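후니식 작업장 자동화 지원사업 중간 진행 보고

수신: 켄로 재단 사업지원팀 마농 트렘블레이 님
작성: 후니식 직물 마감실, 나왈 람라니
보고 기준일: 2월 26일 일요일

지난 보고 이후 마감실이 꽤 많이 달라졌습니다. 숫자보다 먼저 말씀드리고 싶은 것은 분위기입니다. 12월까지만 해도 접기 자동화라는 말이 나오면 다들 표정이 굳었는데, 요즘은 쉬는 시간에도 어느 동작을 먼저 기계에 맡길지를 두고 이야기가 이어집니다. 저는 이 변화가 정말 반갑습니다!

1. 진행 상황

프리르켈 접기 장치는 현재 평직 스카프와 무지 수건을 맡고 있습니다. 한 묶음은 45장이고, 묶음이 끝나면 장치가 멈춰 사람이 확인한 뒤 다시 시작합니다. 처음에는 이 멈춤을 없애자는 의견도 있었지만 에릭 우리오 반장이 강하게 반대했고, 저희도 그 판단을 따랐습니다. 확인하는 동안 실밥이나 얼룩을 걸러 내고, 담당자도 잠깐 허리를 펼 수 있습니다.

무늬 있는 천과 술 달린 천은 아직 사람 손으로 합니다. 장치가 가장자리를 찾지 못해 술을 본체와 함께 말아 버리는 일이 잦습니다. 그래서 이번 기간에는 숙련자의 손동작을 기록해 장치의 학습 자료로 쓰는 작업에 힘을 쏟았습니다. 지금까지 쓸 만한 기록 155건을 모았습니다. 모서리를 잡아 천을 늘어뜨리고, 다른 손으로 옆을 받쳐 펴는 동작이 중심입니다.
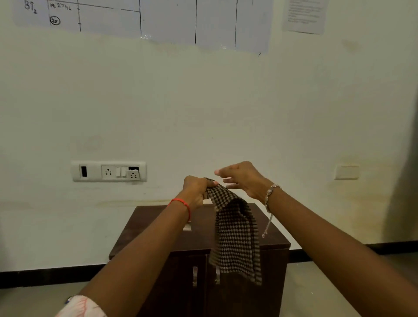

기록 작업에서 가장 크게 배운 점은 저희가 작업 표준이라고 적어 둔 순서와 실제 손의 순서가 다르다는 것이었습니다. 표준서에는 두 모서리를 동시에 잡으라고 되어 있는데, 레세고 츠하발랄라 님은 한쪽을 먼저 잡고 천의 무게가 자리 잡기를 기다렸다가 나머지 손을 댑니다. 본인도 기록을 돌려 보고서야 알았다고 합니다. 표준서의 해당 항목은 이미 고쳤고, 새로 온 분들 교육에도 이 순서를 쓰고 있습니다.

2. 일하는 사람들의 변화

마감실 인원은 그대로입니다. 대신 하루의 구성이 바뀌었습니다. 같은 수건을 오전 내내 접던 분들이 이제 검사, 장치 준비, 동작 기록을 돌아가며 맡습니다. 교대 단위는 30분으로 시작했는데 너무 짧아 손에 익을 만하면 자리를 옮겨야 한다는 말이 많았습니다. 다음 달부터는 각 조가 직접 정합니다.

손목 통증을 호소하던 분들은 좀 편해졌다고 하십니다. 다만 정식 조사가 아니라 대화에서 들은 내용이라 성과로 적지는 않겠습니다. 반대로 장치 옆자리는 소음이 신경 쓰인다는 의견이 있어 배치를 다시 보고 있습니다.

기록에 참여하는 분들의 우려도 있었습니다. 내 동작을 가르치고 나면 내 자리는 어떻게 되느냐는 질문이었고, 당연한 질문이라고 생각합니다. 캐럴라인 키루이 실장이 전체 모임에서 사업 기간 중 인원 감축이 없다는 점을 문서로 나눠 드렸고, 기록 시간도 전부 근무로 처리합니다. 개인별 속도 비교에는 기록을 쓰지 않습니다.

3. 늦어지고 있는 일

비요트에서 들여오기로 한 부드러운 집게 부품이 아직 도착하지 않았습니다. 3주 지연이며, 그동안은 기존 부품으로 두꺼운 천만 시험합니다. 예산에는 영향이 없습니다.

4. 다음 기간 계획

술 달린 천의 첫 시험 접기를 합니다. 시험 중에는 숙련자 한 분이 늘 옆에서 정지 권한을 갖습니다. 검사 교육 자료도 현장에서 쓰는 말로 다시 쓰는 중이고, 초안은 츠하발랄라 님이 맡아 주셨습니다. 기록 목록과 지출 내역은 별도로 보내 드리겠습니다. 방문하실 날을 알려 주시면 교대 시간에 맞춰 일정을 잡겠습니다.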